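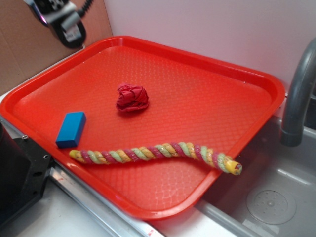 Nunley Serving Tray, Large

Category: Kitchen and Table > Trays and Carriers

The Nunley is a plastic serving tray for canteens, tea rooms, village halls and home kitchens. It has a raised rim on all sides, rounded corners and a textured floor that helps to stop cups and plates from sliding. We have stocked it in one size and four colours for eight years.

Details

Product code: NU-538
Length: 49 cm
Colours: red-orange, navy, cream, dark green
Sold singly or in boxes of 8
Stacks when empty

Use

The tray will carry a full tea for two or a main meal with a drink and a side plate. Put the heaviest item in the middle and hold the tray by the two short sides. The rim is rounded underneath, so your fingers can get under it when it is flat on a table.

Do not use the tray as a chopping board. A knife will mark the pattern and the marks cannot be polished out. It should not go in an oven, in a microwave or under a grill, and pans should not be put on it straight from the hob.

Cleaning

Wash by hand in warm water with ordinary washing-up liquid. A soft brush is better than a sponge on the textured floor, where crumbs and sugar tend to settle. Rinse and stand on edge to drain. Trays that are stacked wet can stick together and may leave water marks.

The tray can go on the top rack of a household dishwasher if it fits. Please measure first, as many smaller machines will not take it. Tea stains come off with a paste of bicarbonate of soda left on for ten minutes. Avoid wire wool and bleach.

Colour

Colours can differ slightly from one batch to the next. If you need a matching set, order all the trays together and tell us in the notes. Carys Lougher in our order room will check that they come from the same batch.

Delivery and returns

Single trays go by standard post. Boxes go by carrier and need a signature. Unused trays can be sent back within 30 days in their original wrapping. For orders over 101 trays, write to Stelios Lambrakis for a price and a delivery date.

Customer comments

"Bought two boxes for the lunch club. Easy to carry and the cups stay put. Slightly too long for our old trolley." Omolara Okonkwo

"Good tray. Would like a smaller one in the same green." Ruaridh Kerr

Related items

Nunley Serving Tray, Round
Isness Stacking Beakers
Wakum Cutlery Holder
Văduva Table Mats, Wipe-Clean
Tray Trolley, Three Shelf

Contact us | Delivery | Returns | © Isness Catering Supplies | Back to top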